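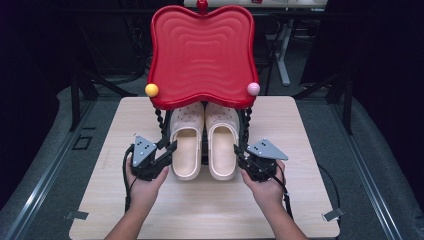

Hello all,

Masaru Hattori wrote:
> Is the 30 litre box enough for two people from Friday night
> to Sunday? We will have one motorbike trailer and no
> electricity. Also, does anybody still use the Istar ice packs?

For two persons I would take 32 litres or more, but 30 is possible if you freeze the meat before and carry the water separately. Last June we did the Panagiotou track with a Dredimex box of this size. We put it in the shade under the trailer and opened it only for meals. On Sunday morning there was still some ice, although the butter was already soft.

The Istar packs I have stopped using. Two of mine leaked at the corner. Now I freeze water in 1000 ml bottles and drink it later - it is cheaper and I carry less home.

One more thing about the trailer: please fix the box with two straps, not with one elastic cord. My first box, an Ostent, fell off on the gravel and the hinge broke. I could not find a new hinge for it anywhere.

Which tyres will you have on the trailer?

Best regards,
Yuxi Yan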